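Westerberg Retired Residents' Association Asks for Proof Before Signing Up to New Senior Activity Pass

FOR IMMEDIATE RELEASE
09/07/2025

WESTERBERG – The Westerberg Retired Residents' Association said today that it will not endorse the Midovard Senior Activity Pass in its present form. The association has 314 members and has been asked twice over the summer to lend its name to the pass. Both times it asked for figures, and both times it got a brochure.

The pass is run by Lesteo, a ticketing company, and costs $49 a year. According to Lesteo's own material it gives older residents "unlimited access to a full calendar of outings, classes and social events across Midovard." The association has read the calendar. Most of what is on it was already free. The Tuesday walking group is in there, and so is the library reading circle. Our own tea dance was listed as well until we asked for it to be taken off.

Lesteo also states that 2984 older people in the Midovard area "benefit" from the pass. We asked what that number means. It could be people who paid, people who were mailed a card, or people who went to something and enjoyed it. The reply said the company was "proud of its reach." We do not know what to do with an answer like that, and we doubt that anyone else does.

Several members bought the pass in the spring with their own money. What they reported back to our June meeting was mixed at best. The boat trip was well liked. The theater matinee was sold out to pass holders but had seats at the box office for anyone paying full price. Booking is by phone app only, and the help line closes at noon. Members who do not own a smartphone were told to ask a relative.

The association has no quarrel with outings. We run plenty of them. This year's program has included the garden visit, the quilt show, a talk on hearing aids, chair exercise, and the usual card afternoons. Members pay at the door for what they come to. It is an old-fashioned way of doing things and it leaves very little to argue over afterward.

We are asking Lesteo for 2 things before the subject comes up again:

A list of events that pass holders can attend and other people cannot, with dates.

A refund policy in plain words, in type large enough to read.

If we have both by the end of September, the pass will go on the agenda for the next general meeting and members can vote on it. If we do not, the association will go on as it is. Members are of course free to buy whatever they like in the meantime, but should not take the association's name on any leaflet as a recommendation. We have not given one.

The same goes for Stekance, the firm offering "lifestyle reviews" to our members by telephone. Stekance has no connection with the association. We did not pass on anyone's number and would like to know where the firm got them.

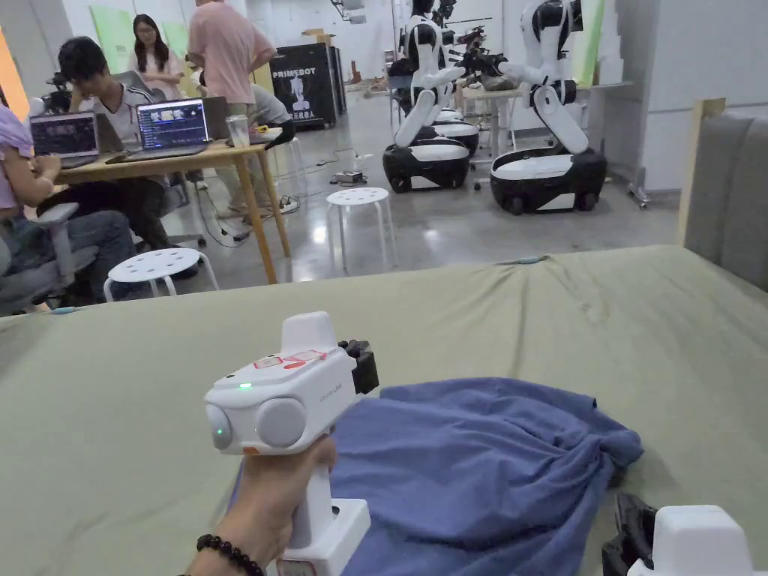 A hand on the upright handle of a white hand-held gripper, with a blue cloth alongside.

The fall program is being printed now and will be at the usual collection points. It covers the harvest lunch, the coach trip to the coast and a second run of the beginners' watercolor class, which filled up last time. Places on the coach are first come, first served, and no pass of any kind is needed.

New members are welcome at any card afternoon. Come along once or twice before paying the subscription and see whether it suits you.

About the association: The Westerberg Retired Residents' Association is an independent social club for retired people living in Westerberg and nearby. It is funded by its members and takes no money from ticket sellers.

Press questions may be sent in writing to the association's office in Westerberg.

ENDS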